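11/15/18 - workshop book, costume and props bench

Right, second coffee, and I've finally got the jacket off the dummy, so I'm writing this up before I forget which seam I did what to.

The job is the tribute night at Cerneldale in December. Oduor Kimaro is doing his crooner set in the first half and then the glam rock number to close, with a quick change between them, and the quick change is what's been eating my week. He goes off in a dinner jacket and has to come back on in silver with a collar up past his ears. The band can vamp for four minutes, tops, and he wants to spend two of those getting a drink of water and catching his breath. Fair enough, he's the one dancing!

First go at the silver jacket was hooks down the front. Looked gorgeous, hopeless in the dark. I had Oduor try it in the hallway with the lights off and he did up the top one and then every other one wrong. So I've unpicked the lot and gone to magnets under a placket, with one big snap at the waist to take the strain when he does the arm thing. You can hear them click together if you're standing beside him, but from the front row with the band going, not a chance.

The sequins are another story. I ordered the trim from Breltis because they had the colour (a proper cold silver, not that yellowy stuff) and it came on a stretch backing, which I should have checked. If you sew it down relaxed it puckers, if you pull it flat it wants to curl the whole lapel. What worked in the end was basting it to a strip of cotton tape first and then putting the tape on the jacket. Twice the sewing, but the lapel sits beautifully now. Cost me $150 for the trim alone, so I wasn't about to bin it.
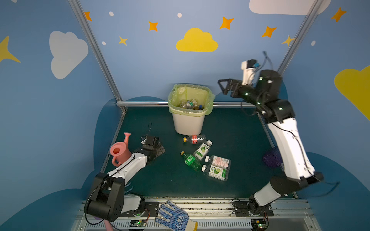

Collar next. Version one was buckram and it went soft as soon as he'd worn it through a full run, poor thing drooped like old lettuce. Version two is millinery wire in a channel with a layer of stiff felt, and that holds its shape, only it caught his headset mic every time he turned left. I've now cut a little scoop on that side and bound the edge in grey velvet. From the house it just reads as part of the curve. Do NOT let anyone straighten it out thinking it's a mistake.

Otakar Hrubý dropped in after lunch to go over his playback edits and ended up holding pins for me. He's cut the changeover music at Dondance and wants to know whether the mirror ball cue goes before or after the jacket is closed. I said after, with a bit of slack. He also thinks the cape should come off on the key change, which I love, but then somebody has to be there to catch it or it goes straight into the drum kit. Asked him to raise it with Oduor, it's his number.

Shoes: still not right. The platforms from Procházka are the right height and the wrong everything else, the sole is slick as anything and he does that slide in the second chorus. I've roughed up the ball of the foot with coarse sandpaper and left the heel smooth so he can still spin. If that's no good I'll glue on suede like the ballroom people do. He needs to try them on the real floor, my lino won't tell us much.

Running total on the silver outfit is $395, counting the trim, and I'd like it to stop there please. There's enough satin left over for a pocket square if he wants one for the first half.

Still to do:
Re-sew the left cuff, I caught the lining in it
Spare magnets in the show kit, plus needle already threaded in grey
Wig needs a wash and a set, and a new elastic
Ask Otakar for the changeover track on my phone so we can practise here
Steam the dinner jacket, it's been on a wire hanger again and I know who did it

Next fitting I want him to do the whole change in the dark with the track playing, boots and all.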